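OK so I just added up what I spent on books and supplies this semester and I need to yell about it somewhere. Thread, I guess.

The grand total was $591. For one semester! And I'm at a state school, not anywhere fancy. I picked it partly because the tuition was low, so you can imagine how I felt staring at that receipt.

The worst offender was chem. The book itself I could have borrowed from the library, but the homework is on this site called Gidix and you can't turn anything in without a code. The code comes bundled with a brand new book. So I paid for a book I have opened maybe twice.

You can buy the Gidix code by itself, by the way. It's buried on the third page of the site and the campus store doesn't mention it at all. I found out from a girl in my lab section after I'd already ripped the plastic off mine - no refund once the plastic is off.

Then there's calc. My professor said any edition was fine, and I got so excited and bought an old one. Any edition is fine for the reading. The problem sets are numbered differently, so every Sunday I'm texting people for photos of the right page like a total mooch.

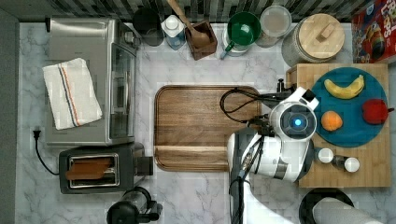

Anyway, the aid stuff. My grant hit my account two weeks after classes started. Two weeks! The books were due day one. I put everything on a card and then paid the card off when the money came, but I know people who just went without and bombed the first quiz.

If your school has a book advance, ask for it. Mine does. It's a form at the financial aid window in Tessier Hall and they'll give you up to $314 against your grant before it pays out. I walked past that window all fall and had no clue.

Also there's a little scholarship called the Drillier Fund that only covers books and lab gear. You write one page and get a letter from a teacher. I skipped it last year because I figured a thousand people would apply. The lady at the window told me they had money left over. I could've cried.

Deadline for next year's is in May, so I'm writing the page this weekend. Holding myself to it by posting it here lol.

Oh, and rentals! I rented my history book through Altix and it was fine, cheap even, but read the return date. Mine is due back BEFORE the final. Who set that up?? I can extend it for a fee, of course. Everything is for a fee.

Last one because my laptop is dying. I'm selling the chem book, used code, clean pages, a tiny coffee ring on the cover. If you're on campus and taking it this summer, message me before I give up and take whatever the buyback table offers. They quoted my roommate nine bucks for hers.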